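El club de robótica de Plolmont abre sus puertas el jueves para enseñar su trabajo con dos brazos

Plolmont, diciembre. El club de robótica del instituto Monar invita a familias, vecinos y antiguos alumnos a pasar el jueves por su taller, donde los estudiantes llevan desde el comienzo del curso peleándose, con mucha paciencia y bastante buen humor, con una tarea que todos conocemos de casa: colocar los platos en el escurridor.

El grupo lo forman 18 alumnos, repartidos en cuatro equipos, que dedican a ello las tardes y algún que otro sábado. «Llegaron convencidos de que lo difícil sería programar, y han acabado hablando durante horas de cómo se agarra un plato por el borde», cuenta con cariño su profesora, Lakshmi Rai. 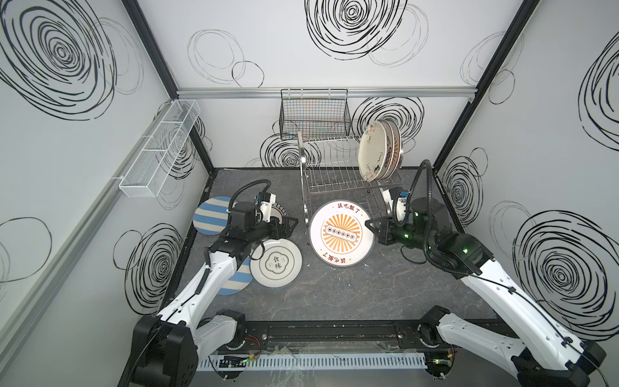

Los dos brazos del club, entre platos y escurridor. Foto: Club de Robótica Monar.

Los equipos anotan cada intento en un cuaderno común, que suma ya 694 entradas y que también podrá hojearse durante la visita. Con todo lo aprendido, el club se presentará en primavera al encuentro escolar de Leltport, en la categoría de tareas domésticas.

La jornada comenzará a las cinco de la tarde, con demostraciones de unos 30 minutos a cargo de los propios alumnos. La entrada es libre, y quienes tengan preguntas pueden dirigirse a Elango Poduval, coordinador del club, en la secretaría del instituto.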